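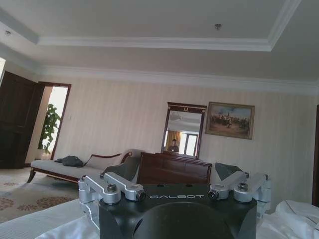 Etenesh Asfaw asked whether the Hudex water softener may be set before the salt tank has been filled. The tank must be filled first. Section 4 applies to all units installed in the Istdale apartments.

4.2 Setting the regeneration cycle

1. Close the bypass valve.
2. Pour salt into the tank up to the fill line.
3. Hold MENU for 2 seconds until the clock appears.
4. Set the current time and press OK.
5. Enter the water hardness shown on the Wukville supply notice.
6. Open the bypass valve slowly.

Note: Residents without a supply notice should enter 144 and request a copy from the building office, extension 351.

Caution: Do not use rock salt. Do not open the control head while the cycle is running.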